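Fleltus swatch log – README

Last touched October 17, 2019

What's in the folder

If you knit or crochet, you've probably had a sweater grow two sizes in the sink. Fleltus is my log of swatches, knit and crocheted, measured before they go in the water and again after they dry. It started as a page in the back of my project notebook, then it was a spreadsheet, and now it's a spreadsheet other people keep asking me for, so I'm putting it up with some notes on how to read it.

There are 1322 rows. Each row is one swatch. 1084 of them have both the before and the after numbers, and the rest have only the before (people lose swatches, or unravel them because they ran out of yarn on a sleeve – I have done this more than once). I left the half-filled rows in since the before gauge is still handy if you just want to know what a yarn does on a given needle.

Files

swatches.csv – the main table
yarns.csv – one line per yarn, with fiber content copied off the label
people.csv – initials and whether the person is a tight, medium or loose knitter, by their own account
washing.txt – the wash steps, in longhand
fodor/ – the small script that does the conversions
old/ – my first tries, kept out of stubbornness

Columns in swatches.csv

id: a number, never reused. If you see a gap, that swatch was a duplicate and I pulled it.
yarn_id: matches yarns.csv.
craft: knit or crochet. Tunisian crochet goes under crochet with a note, and yes, I know, I've had the emails.
tool_mm: needle or hook size in millimeters. If someone gave me a US size, Fodor converts it.
stitch: stockinette, garter, single crochet, half double, and so on. US terms all the way through! British single crochet is a slip stitch to us and their double is our single, and that mix-up made a real mess of the early rows.
st_before and row_before: stitches and rows over four inches, as worked.
st_after and row_after: same, after washing and drying flat.
wash: hand, machine or soak.
blocked: yes if the swatch was pinned. Leave these out if you care about natural growth, since pinning can make a swatch do pretty much anything you tell it to.
notes: free text, spelled however the person spelled it. 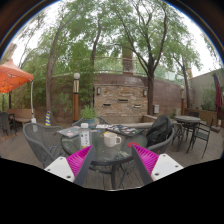
The blank cells are truly blank. I don't use zero for missing, and I don't use NA, though the files in old/ have both, plus a few question marks. If you open the CSV in a spreadsheet program, check that it hasn't turned the half stitches into dates. Mine did that for a whole winter before I caught it, and I fixed the last of them in January.

Where the swatches came from

A big chunk is mine. I knit loose and crochet tight, so keep that in mind. The next biggest chunk came from the Thursday table at Stustia, the yarn store over in Undar, where they let me leave a shoebox and a stack of cards by the register. Petrică Radu went through that shoebox with me and measured everything a second time with a metal ruler, which was very kind and also a little humbling, as my cloth tape had stretched. Where our numbers were off by more than half a stitch I used Petrică's.

The crochet side was thin until Dezső Halász mailed me a padded envelope full of squares, all labeled, all in the same worsted wool on different hooks. If you want one tidy run to practice on, filter people.csv for DH and use those. They're the cleanest rows in the set.

How a swatch gets washed

The long version is in washing.txt. The short one goes like this. Work a square at least five inches on a side. Let it rest overnight off the needles, then measure in the middle, away from the edges. Soak it in cool water with a little wool wash, squeeze it in a towel, lay it flat, and leave it alone until it's dry all the way through. Measure again in the same spot.

For machine wash rows, people used whatever cycle they'd use for the finished thing. That makes those rows messier, but it's what happens to baby blankets in real life, so I wanted it in there.

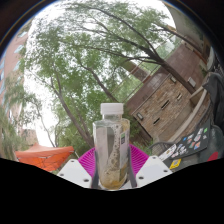

Clear plastic bottle with a white screw cap, some brownish-yellow residue inside.

Things I'd be careful about

Superwash wool is over-represented. It grows, everyone knows it grows, and everyone wanted to prove it to me. Cotton is okay for crochet and pretty poor for knit. There's hardly any linen, and only 3 rows of silk, all from one person on one skein, so please don't write a blog post about silk based on this.

The tight/medium/loose thing is self-reported and I wouldn't lean on it. I've met plenty of people who call themselves loose knitters and could hold water in their stockinette.

Row gauge is less reliable than stitch gauge. Garter rows especially – some folks count ridges and some count rows, and I've doubled the ridge counts where the card said so. Where it didn't say, I put "ridges?" in the notes.

Also, a swatch isn't a sweater. A full garment hangs from the shoulders and its own weight pulls it longer. Nothing in this table measures that. I hang my own swatches from clothespins sometimes but I never wrote it down in any orderly way.

Using the script

Run fodor on the folder and it'll write a new file with the percent change in width and height for every complete row. It skips half-filled rows without complaining. It's slow past 500 rows, and I don't know enough to fix that! If you do, send me the fix and I'll put your name in this file.

Sending me swatches

Yes please. What I want most right now is knit cotton, anything plant-based, and crochet done with hooks under 4 mm. Fill in the card (card.txt, print as many as you like) and type up the numbers, or just send a clear message with the same information in it. I don't need the swatch itself unless you want me to measure it.

Please keep the yarn label until you've copied down the fiber content. "The blue one from the sale bin" is in yarns.csv four times and I'm fairly sure they're four different yarns.

Terms

Use it for whatever you like, including patterns you sell. A mention would be nice. If you change the numbers, rename the file so I don't get questions about a version I've never seen.

Still to do

Split out the Tunisian rows
Finish checking the ridge counts
Add a column for needle material, maybe
Ask Stustia for the shoebox back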